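Repair of a Stoneware Salt-Glazed Tankard: Treatment Report
Ceramics Conservation, second-year project
Jan 22, 2019

1. Object and condition

The tankard came to the workshop from the Keltevstead study collection with its handle detached in two pieces. It is a brown salt-glazed stoneware vessel with an applied medallion on the front and turned bands above the foot. An earlier repair had been made with animal glue, which had darkened and shrunk. Glue residue covered both break edges and had run down the wall below the lower joint. There is one old chip at the rim, which was left as found.

The collection register gives the source as Brurnness, without further detail. The shape agrees with other tankards in the same store, but the medallion is worn and its arms could not be read. No attempt at dating was made in this project.

2. Removing the old adhesive

Swabs dampened with deionised water softened the glue on the outer surfaces. The break edges are more porous and needed poultices of paper pulp under film, changed as they dried. Softened glue was lifted with a wooden pick. Metal tools were avoided on the edges, as stoneware marks easily with steel and the grey lines are hard to remove.
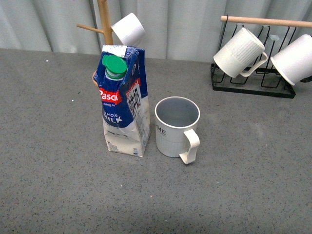

Nishad asked whether the poultices might have carried dissolved glue further into the body. It is a fair point. A faint tide line did appear beside the upper joint after the first poultice, and it was reduced by using thicker pulp and a longer contact time. The line is still visible under raking light.

3. Bonding

The handle was joined with an acrylic resin in acetone. A dry assembly was done first to settle the order of joining – the two handle pieces to each other, then the whole handle to the body. The tankard weighs 290 g without the handle, and was laid in a sand tray so that the joints sat level. Tape was used as a support for 5 days.

Small losses along the lower joint were filled with bulked resin and toned with dry pigment. The fill was kept slightly below the original surface.

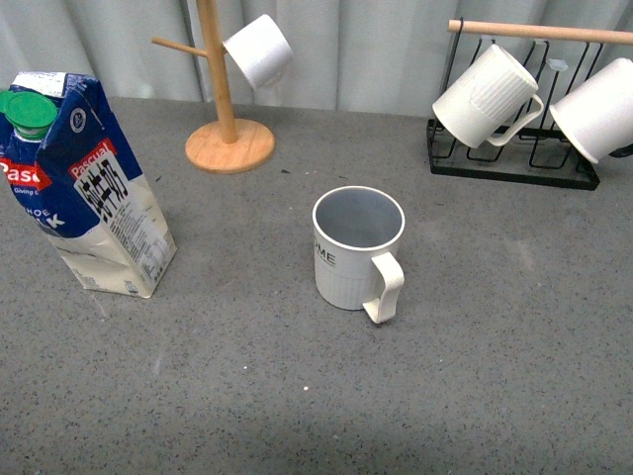 Fig. 2. Mug with loop handle, beside a carton.

4. Results

Both joints are tight and the handle lines up with the medallion. The vessel should be lifted by the body and not by the handle. The Beltari storage box supplied with the object was too shallow, and a new one was made with a foam cradle.

The tide line should be checked again in December.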